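Wrist camera segmentation labels swap to the background after the arm rotates (Cirnen sim, pick task)

Posted in: Simulation and perception
Viewed 339 times

jakasberg_lab

I have a pick task in Cirnen with a simulated arm and a wrist camera. The policy gets RGB plus an instance mask for the target object, and the target is chosen by name in the task file. It works while the wrist is near its home angle. Once the wrist rotates past a certain point, the mask for the apple goes wrong. Sometimes it is empty, and sometimes it covers a big part of the countertop instead.

What I have checked so far:

The RGB stream is fine. I saved frames from every step and the objects are where they should be.
The target name resolves to the right body at reset.
The physics poses are fine. I printed the apple pose each step and it doesn't move until something touches it.
It happens with the scripted controller and with the learned policy, so I don't think the policy is to blame.

The mask comes from the renderer as an ID buffer. I then resize it to match the RGB input and look up the target ID. The tabletop props are from the Sandberg asset pack, loaded with default settings. The planner is the stock one and only uses the mask to pick a grasp point.

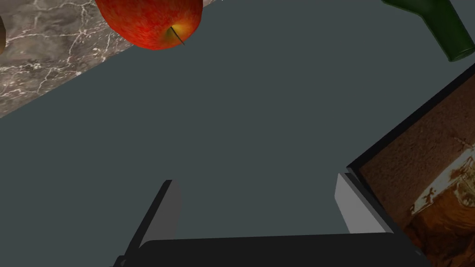 The mask lookup runs in its own process and reads both buffers from shared memory. I did it this way to keep the control loop fast, and it does 12 lookups per second on my machine. In views like this one, with the fingers open and only the lower part of the apple inside the view at the top, the lookup is most likely to fail. When the whole apple is near the middle of the view I almost never see it. The other thing I noticed is that when it grabs the wrong region, that region is often the marble next to the apple and not something random like the bottle.

Is this a known problem with the ID buffer, or am I doing something wrong in the resize? I would like to keep the separate process if I can.

truninton_dev

Sounds like a driver issue. Update your graphics driver and try again. I had strange masks in December and they went away after I updated. Also check that you are on the newest Cirnen release, the older ones had a lot of bugs.

Hongjun Cao

I don't think it is the driver. There are 2 separate problems in your description, and they happen to show up in the same views.

The first is the resize. You didn't say which interpolation you use, but if you call the same resize function for RGB and for the mask, you are probably getting bilinear on both. That is fine for color and wrong for IDs. If the apple is ID 14 and the surface beside it is ID 6, the pixels along the border become 8, 10, 12 and so on. Those numbers may belong to other bodies in your scene, or to nothing. With a whole apple in view you have plenty of interior pixels that keep the right value, so you never notice. With a small slice at the border of the image, a larger share of the pixels is affected. Use nearest neighbor for the ID buffer and keep it as an integer type the whole way through. If it gets converted to float anywhere, fix that too.

The second is the two buffers in shared memory. Nothing in your description says they are written together. If your reader wakes up between the RGB write and the ID write, you get a new picture with an old mask. While the wrist is still, the old mask matches the new picture and everything looks correct. While it rotates, objects near the border of the view move a lot between frames. The apple pixels in the RGB then land on what was marble in the older mask. That would explain why you get the neighboring surface – if you choose the region by sampling the mask at a pixel found in RGB. You should confirm that part, because you only wrote "look up the target ID".

To test the second one, add a frame counter to both buffers. Write the counter with each buffer and have the reader compare them. If they differ, drop the pair and wait for the next one. Log how often that happens. You can keep the separate process. A double buffer with a single index that flips after both writes are done is enough for this.

To test the first one, save the raw ID buffer before the resize and list the unique values. Do the same after. The second list should contain no value that is missing from the first. This takes a few lines and doesn't need the arm to move, so I would start there.

One more thing, on the planner side. Even with a correct mask, I would not let it choose a grasp point from an object that touches the image border. The centroid of a partial mask is not the centroid of the object. In your picture the apple runs off the top of the view, so the centroid would come out too low and the gripper would aim short of the fruit's center. I reject any target mask with pixels in the outer 2 rows or columns and have the controller move the wrist until the mask clears the border. If you can't do that, hold the last good grasp point in the world frame and reuse it. The apple doesn't move before contact, as you said, so the old point is still valid.

jakasberg_lab

Thanks. I ran the unique values check and there are new IDs after the resize, so that one is confirmed. It was bilinear for both, from a helper function I wrote for the RGB and reused. I switched the mask to nearest and the extra IDs are gone.

I also do sample the mask at a pixel from RGB in one place, as a fallback when the name lookup returns nothing. I had forgotten about that. The frame counter isn't in yet. I will add it and post the log here.

Hongjun Cao

Leave the fallback off while you test. With it on, an empty mask and a wrong mask look the same in your log.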